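How to Shoot a Slow-Motion Lip Sync for Your Music Video

You know the look. The singer's mouth is perfectly in time with the song, but the hair, the jacket and the confetti are all drifting along as if they were underwater. I tried it for the first time on "Grillon," a sleepy little song by my band, Rakasetti, and I've been hooked ever since! It's one of the best-looking tricks you can pull off with a phone and a speaker, and you can learn the whole thing in an evening.

The idea is simple. You play the song back too fast on set, the singer mimes to the fast version, and then you slow the footage down until it matches the real song again. The lips land on the words and everything else floats.

Pick your speed

Start with double speed if your song is slow. "Grillon" sits at 80 beats per minute, so the fast version comes out at 160, which is quick but very singable. If your song is already fast, double speed will turn it into a tongue twister, so try one and a half times instead.

Your camera has to match. For a 24 frames per second video at double speed, shoot at 48. If your phone doesn't offer 48, shoot at 60 and slow it to 50 percent in a 30 frames per second project. Decide on this before you film anything, and write it on a piece of tape on the back of the phone. I mean it about the tape.

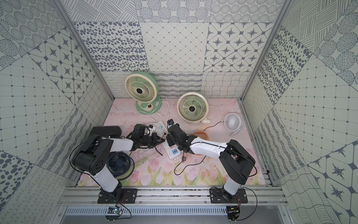 Make the playback track

Open your finished mix in any audio editor. I use Dramo, but they all have some kind of time stretch or change tempo command. Set it to 200 percent and leave the pitch alone if you can. A chipmunk voice is hilarious for one take and very distracting by the fifth.

Now add a count-in. Four loud clicks at the new tempo, right before the first note, will give your singer a fair chance at the opening line. I also put one sharp beep two beats before the clicks. It shows up as a lovely clean spike in the waveform, and you'll be so glad of it when you're lining up takes at midnight.

Export the track, and export a second one that only has the chorus with its own count-in. You'll want extra choruses. Everybody wants extra choruses!

Rehearse before you roll

Send the fast track to the singer a few days ahead. Miming at double speed feels ridiculous the first few times, and the consonants are what go missing. Ask for big, clear mouth shapes and have them really sing out loud, because throats and shoulders move differently when there's air going through them.

Body movement is the other half of it. Small twitchy gestures vanish when they're slowed down. Big sweeps of the arm, a head turn, a jump off a low step: these look gorgeous.
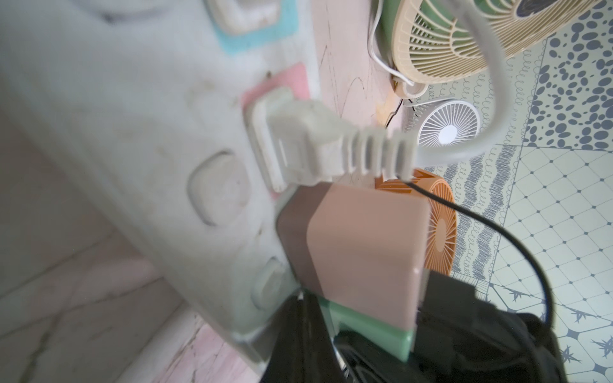 On the day

Put the speaker close to the singer and turn it up. Let the camera record sound too, even though you'll never use it in the video, so you have something to line up later.

Give yourself more light than you think you need. A shutter speed of 1/100 or faster keeps the movement crisp, and that eats light quickly. We shot ours at the Petkov, a rehearsal room with one good window, and by 4 p.m. on a Tuesday in February we'd lost the sun and had to drag every lamp in the building over to one wall.

Some lamps flicker at higher frame rates. Film ten seconds, play it back slowly on the phone, and look for dark bands rolling through the picture. If you see them, try a different shutter speed or turn that lamp off.

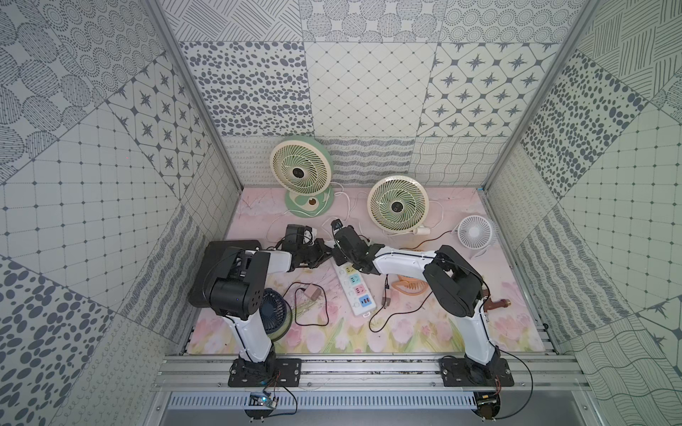
Run the whole song at least three times: one wide, one from the waist up, one close on the face. Then do the choruses again with something silly flying through the air. We threw up to 600 paper petals per take and I would happily have thrown more.

Line it up in the edit

Drop the real song, at its real speed, onto your timeline. Ours was 3,593 frames long at 24 frames per second, just under two and a half minutes.

Bring in a take, slow it to 50 percent with its sound still attached, and slide it until the scratch vocal sits on the real one. Check a "b," "p" or "m," where the lips close completely. Once those match, mute the camera sound and watch it through.

If the lips start in time and drift later on, the clip speed is slightly wrong. Go back and check the frame rate in the clip's properties before you start nudging things by hand.

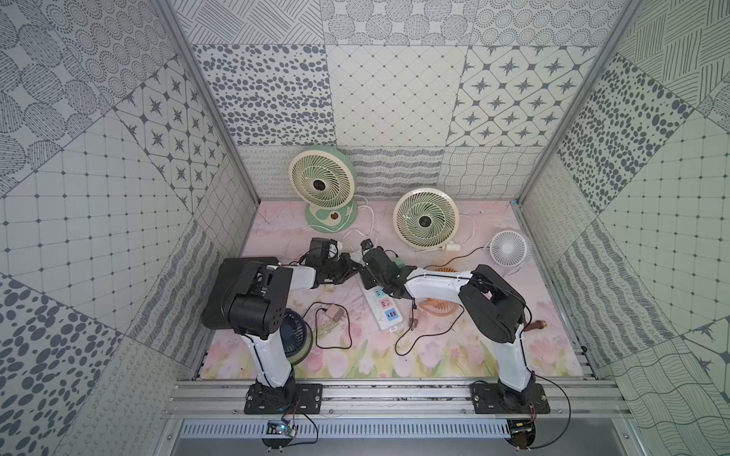 Two arms reaching in over the fans, cables and power strip.

Mixing in normal speed

Film one take with the regular track as well. Cutting from the floaty footage to a normal-speed shot right on a drum hit gives you a real jolt, and it's fantastic going into a last chorus. Keep the singer's position and the lighting the same for both so the cut lands cleanly.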